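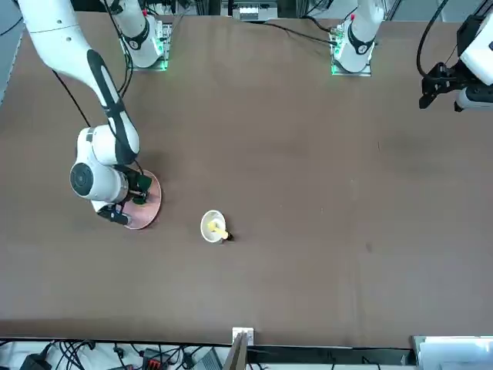 Right gripper at the plate, bowl to the side.

Demonstration collection, tableware tasks: number of examples per layout

Sandow_ops
Aug 26, 2022
We request comment on the collection plan for the Mestum station. The present plan calls for 50 demonstrations of each layout, with 14 layouts in total. Two operators share the work. Our concern is that the plate positions vary too little between layouts.

poseck_lab
Our group would reduce the number per layout and add layouts. A policy trained on repeated placements learns the placement.

roy-data
I do not agree. With fewer than 50, our grasps on thin rims were unreliable. Please keep the count and move the objects by hand between episodes.

Sandow_ops
Moving objects by hand is permitted under the plan, but operators tend to return them to the same spots. The mug and plate layout is of particular interest to us.
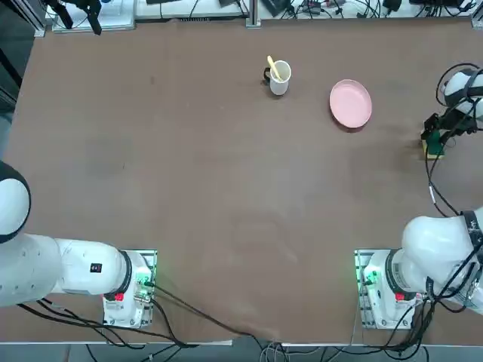
For that layout we would accept any plate position that both arms can reach, provided the mug handle is turned between episodes.

poseck_lab
That is acceptable to us. Failed attempts should be kept and labeled.

roy-data
Kept, yes, but in a separate set. We mixed them once and spent around 3 weeks sorting them out.

Sandow_ops
Noted. A revised plan will be posted in October.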